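Hornero Desk Planner
Motion planning and scene modeling software for single-arm cells

Home > Software > Planning > Hornero Desk Planner

Hornero is a planning package from Kostix for arms that work over cluttered surfaces: desks, shelves, benches and counters where the layout changes from one hour to the next. It builds a scene model from camera input, keeps it up to date while the arm moves, and produces paths that respect the cable as well as the links.
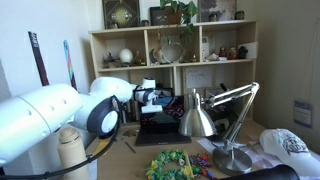

The wrist near the laptop, with the desk lamp to the right.

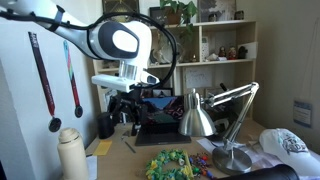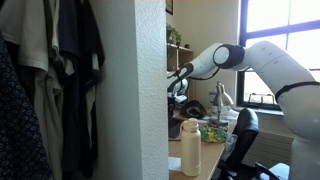 The arm reaching over the desk from the window side.

Overview

Most planners treat the workspace as a set of fixed boxes drawn once at setup. That works in a fenced cell with a fixture plate. On a furnished desk it fails quickly, as anyone who has tried to model a jointed lamp with boxes will know. Either the boxes are too big and the planner refuses half the reachable space, or they are too small and the forearm brushes the lamp shade.

Hornero stores each obstacle as a surface with a confidence value. Parts of an object that the cameras have seen well are modeled closely. Parts that are hidden, such as the far side of a laptop screen, are padded until a camera gets a view of them. The padding shrinks on its own as the arm moves and new views come in. You can set the upper limit for padding per zone, and you can lock a zone so that it never shrinks.

Cable model

External cables are treated as part of the robot. You enter the attachment points, the free length between them and the minimum bend radius, and the planner carries a simplified cable shape through each candidate path. Paths that would drag a loop across the work surface are given a higher cost, and paths that would pull it tight are rejected.

The cable model is on by default from this release. Turning it off makes planning slightly faster. We suggest leaving it on for any arm with a cable run outside the casing, and checking the free length again after you change a gripper.

Perception

Hornero accepts depth images or stereo pairs. The minimum is one fixed camera with a view of the whole surface. Two cameras give much better results when there is a shelf at the back of the work area, where uprights hide part of each compartment from any single position. A wrist camera can be added and is used mostly for the last part of an approach.

Glossy and clear things remain the hardest case. Polished metal lamp bases and clear plastic tend to come back from depth sensors as holes, or as points behind the real surface. The package has a setting called Fill Reflective that closes such holes using the color image. It is conservative and will sometimes add material where there is none – a shiny patch on a desktop can turn into a low bump in the model. If the arm is avoiding something you can't see, look there first.

Thin items lying flat, such as pens and sheets of paper, fall under the surface tolerance and are merged with the desk. For collision checking this is what you want. For picking, use the separate object layer, where flat items are segmented by color and outline and keep their own labels.

Soft and loose items can be tagged as Yielding. The arm may then pass close to them but will not plan contact. Bead strings, cloth and crumpled sheets are typical uses for the tag. Hanging clothes beside a work area should be set as a keep-out zone instead. Fabric moves when people walk past, and a tracked surface that moves all day costs processing time for no benefit.

Windows and daylight

If a camera faces a window, set its exposure by zone. Bright daylight can wash out part of the color image and upset the segmentation near it. The Zone Exposure tool lets you draw the area that matters and ignore the rest. Place the polygon around the desk, save, and run the calibration check again. The result is stored with the camera, so you can keep one set for daytime and one for lamp light and switch between them from a script.

Planning

The planner runs in a loop with the scene model. When something changes inside the swept volume of the current path, the arm slows, a new path is requested, and motion continues if a valid one is found. On our bench machine a full replan with the cable model on takes 126 milliseconds in a typical desk scene. Scenes with a filled shelf take longer, and the time depends a good deal on mesh resolution.

If no path is found, the arm holds position and the reason is written to the log in plain words: "wrist blocked by lamp_shade" or "cable too short at joint 2". Object names come from your scene file. Unnamed objects get a number.

What is included

Planner and scene server
Zone editor and calibration tool
Cable model editor
Python and C++ interfaces
Log viewer with path playback
11 sample scenes, including desk, shelf and counter layouts
Zallar import plug-in (reads Zallar scene files up to the current version)

Requirements

64-bit Linux PC with a supported graphics card. The planner will run without one, but the scene server will drop to a lower update rate.
Wired network connection to the arm controller. Wireless is fine for the editor and log viewer only.
Arm driver with joint position streaming. A list of tested drivers is on the downloads page.
A depth or stereo camera with a fixed mount. Tripods are acceptable if the feet are marked or taped down, and calibration must be repeated if they shift.

Safety

Hornero is planning software and is not a safety-rated system. It does not replace the stop functions, speed limits or force limits of your robot. Anyone sharing a room with a moving arm should be able to reach a stop button, and the limits set on the controller should be suitable for that room.

Known limits

Only one arm per scene server. Two-arm planning is in testing and has no release date.
Plants are modeled as a hull around the leaves. Trailing leaves over a shelf edge may block more of the compartment below than they should. Lower the hull setting or draw the zone by hand.
Laptop screens showing video can confuse the segmentation. A still wallpaper gives no trouble.
The Zallar plug-in does not carry over joint limits. Enter these again after import.

Licensing

Sold per arm, as a one-year or permanent license. Both include updates for the first year. Schools and university labs can request reduced pricing through Mitsotakis-Vlachou, our distributor for teaching customers, who also handle training and setup visits. A trial license with every feature enabled is available on request.

Users of the December release can upgrade without a new key. Scene files are converted the first time they are opened, and a copy of the old file is kept in the same folder. Cable settings were stored differently before and should be looked over after conversion, especially the bend radius.

Support

Technical questions go to Kadir Ağca at Kostix. Please attach the scene file and the log from the run in question, and say which arm and cameras you are using. Screenshots of the log viewer are less useful than the log itself – the viewer hides repeated lines.

Current release: March 2026
Part of: Hornero planning family
See also: Hornero Zone Editor manual, cable model setup notes, tested driver list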